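Search reports Enter keywords Go

Progress report to the Selvanayagam Fund, July
Project: Can a robot arm take over bench work in a small computer repair shop?
Prepared by Shafiq Ekanayake, Dremora

You asked for a plain answer on whether the second half of the grant should be released. My answer is: not all of it, and not yet.

The shop at Elton refurbishes desktop computers for schools. Most of the labor is dull. Open the case, pull what's bad, put in what's good, close the case. When Momard pitched us on automating it, the claim was that one arm could handle the middle two steps without help by summer. We're in summer.

We gave the arm 50 part placements inside opened desktops, with a technician watching. It finished 30 without anyone stepping in. A person on the same bench finished all of them and was done before lunch. I know that isn't the comparison the vendor would choose, but it's the one the shop manager makes every day.
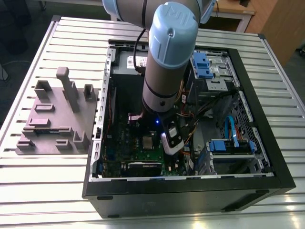

The failures bunch up in the same spots. Cables are the worst of it. A person pushes a wire bundle aside with a knuckle and doesn't think about it. The arm has to be told the bundle exists, and then told again when the next computer has it routed differently. Seating a part is the other trouble – the arm lines up well enough, but it can't tell a part that is nearly in from one that is in. We stopped 7 runs because the technician didn't like how hard it was pressing.

Some things did improve. Picking parts out of a fixed holder is now dull in the good way, and I'd trust it on a Saturday with one person in the building. But somebody still has to load the holder, so the saving is small.

Setup took 400 staff hours against a plan that barely mentioned it. Please read any future cost estimate with that in mind.

I'd suggest releasing enough to cover one more round on a single computer model, and holding the rest until we see those numbers. The request to add a second arm should wait. I'd also drop the household chores study from the proposal – a kitchen is much messier than a repair bench, and we're not done with the bench.

Contact Dremora | Copyright Dremora, all rights reserved | Back to top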